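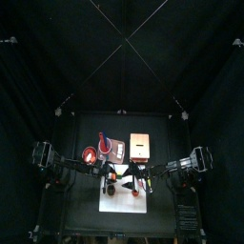

Sorting Household Waste Before Collection

Most waste that ends up along the curb starts in an overfilled bag or a bin with a poor lid. A few changes indoors reduce the amount that blows loose on collection day.

Use one container per stream: trash, recycling, food scraps. A 12-gallon bin is enough for recycling in most homes. Fill bags to three-quarters and tie them with a flat knot. Overfull bags split at the seam, usually while being lifted.

Rinse cans and jars in used dishwater and drain them upside down. Flatten cardboard and remove plastic film. Wet cardboard goes in the trash – most sorting lines reject it. 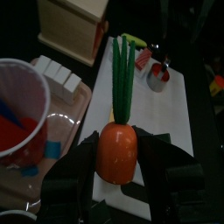
Can plastic bags go in the recycling bin?

In most towns they belong in a store drop-off box. Loose film wraps around the sorting equipment and stops the line.

Food scraps draw animals, and animals tear bags. Keep meat and fish waste in the freezer and move it to the outdoor bin on the morning of collection. In Brisholm, where carts may go out 12 hours ahead, Muthoni Minja recommends a bungee cord across the lid, hooked to both handles.
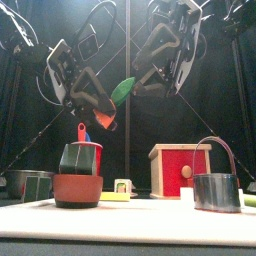
The cord should be tight enough to hold the lid in wind but must come off before pickup. Automated trucks cannot empty a strapped cart. Set carts 24 inches apart with the lid opening toward the street.

Wash the cart in October, before the first freeze. Use hot water and dish soap, scrub the rim and hinge, and leave it on its side to dry.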